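Skevico Cream Blush Stick

By Edico
Shade described on this page: Sirkcombe (soft brick rose)
Price: $35
In stock, ships from our Price warehouse

If you've ever put on powder blush at 7 a.m. and found no trace of it by lunch, hello, same! The Skevico stick is the one we kept reaching for while we were still testing it, and we're so happy it finally has its own page.

It's a cream that goes on sheer and builds up as far as you like. One swipe gives you that just-came-in-from-a-walk flush, and two or three will take you right through a party. It never feels greasy (we were picky about that) and it sits nicely over foundation, tinted moisturizer or bare skin. Blend with your fingers if you're in a hurry. A damp sponge gives a softer edge, and a small dense brush is great if you want the color higher up on the cheekbone.

Sirkcombe is the shade we get the most mail about. It looks a bit scary in the tube, all deep and bricky, and then it melts down to the prettiest warm rose! If you usually wear pink, try it anyway. If you're very fair, start with a tiny dab and work out toward the ear.

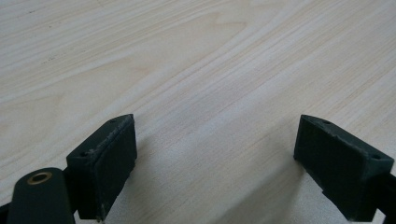 It also makes a lovely lip color. Dab it on over balm and you've got a matching cheek and lip in about the time it takes to find your keys. Some of us wear it on the eyelids too, with a little loose powder on top so it doesn't crease.

There are 5 shades in the range, from a pale peach up to a really rich plum, and all of them layer well together. Peach in the middle of the cheek with Sirkcombe around the outside is our favorite combination right now.

Details
Finish: satin
Coverage: sheer to medium
Fragrance: none
Cap: twist-off, stays put in a purse
Refills: yes, same five shades

Good to know
Keep it out of a hot car, please! It will go soft. If that happens, stand it upright in the fridge for a while and it should firm back up. Wipe the top with a clean tissue now and then. If you have sensitive skin, try a little on your inner arm first and leave it overnight.

Shipping
Free on orders over $49. Unopened sticks can come back for a full refund, and if you picked the wrong shade, write to us and we'll help you find a better match.

Customer reviews: 394
Write a review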